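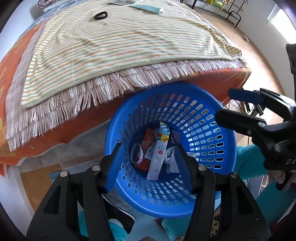

Reading time: 4 minutes

Chapter 6
Floors That Aren't Flat

I laid my first kitchen floor on a Wednesday afternoon, in a rented flat over a bakery in Plilel, and by teatime I could roll a marble from the cooker to the back door without giving it a push. I'd been so pleased with my joints! Every board was tight, every cut was clean, and the whole lot sloped like a beach. The floor underneath had sloped before I got there, of course, and I had followed it faithfully all the way across.

So this chapter comes before the one on laying boards, and I'd ask you not to skip it (I know you want to, I would too). We're going to spend it on our knees with a straightedge and a pencil, finding out what the old floor is doing before we put anything on top.

6.1 Flat and level

These two words get swapped about on site all day long and they mean different things. A level floor is the same height everywhere. A flat floor has no bumps or dips in it, but it may well tilt. A ramp is flat. A pond is level.

For most floor coverings, flat matters far more. Boards that click together will put up with a gentle tilt for years, but ask them to bridge a hollow and they'll flex every time somebody walks over it, and sooner or later the joints start to go. Tiles are fussier still, as they don't bend at all. Level starts to matter when you have things standing on the floor that need to line up with each other: kitchen units, a bath, a tall bookcase, a door that has to swing over the new surface without scraping.

Most of the old houses I've worked in were neither. The worst was a terrace on Nolano Street where the back bedroom dropped 80 mm from the chimney breast to the window wall. The owners had lived with it so long that they'd sawn down two legs of the bed.

6.2 Finding the low spots

You need a long straightedge, and a long one really does help. A short spirit level will tell you that a floor is fine every few inches, right across a room that is anything but. I use an aluminium plasterer's feather edge, bought from Negussie, the builders' merchant I've gone to since I started, and it lives in the van wrapped in an old curtain.

Start in a corner. Lay the straightedge down, get your cheek close to the floor and look for daylight underneath. Where you see a gap, measure it at its deepest point and write the figure on the floor itself in pencil. Then shuffle the straightedge along 200 mm and do it again. When you reach the far wall, turn round and work across the room the other way, and after that try both diagonals. It's slow and a bit hard on the knees, and I've come to enjoy it.

What you end up with is a sort of map. Shallow figures in one area and bigger ones in another will usually tell you a story about the house: a joist that has sagged, a patch where someone took out a fireplace, a screed that was poured on two different days by two different people. Draw round each dip with your pencil, joining up the places where the gap begins.

Do the humps too. The straightedge will rock on a hump, and it's easy to mistake one hump for two dips, one either side. I've filled both sides of a hump before now, very carefully, when five minutes with a grinding disc would have sorted the whole thing.

6.3 Deciding what to do about it

On a solid floor, small hollows can be filled with a smoothing compound. I've mostly used Jundach, which comes in a grey sack and goes off faster than you'd like, so have everything swept, primed and ready before any water goes in the bucket. Read the sack for the depth it'll take in one coat, and believe what it says. I once tried to fill a 50 mm hole in a single go, in October, in a house with no heating. I went back four days later and it still took a thumbprint.

Timber floors are a different job. Pouring compound straight on to old boards is asking for cracks, as the boards move and the compound doesn't. Lift a board or two first and look at the joists. If they're sound and have only sagged, you can fix new timbers alongside them, set to a string line, and bring the floor up that way. If they're soft when you push a screwdriver in, stop there, leave the boards up and turn to Chapter 9, where we deal with rot and with getting a structural engineer in.

Before you go on to 6.4, pick a room at home and map one wall's length of it as I've described. Use a soft pencil if it's somebody's nice oak.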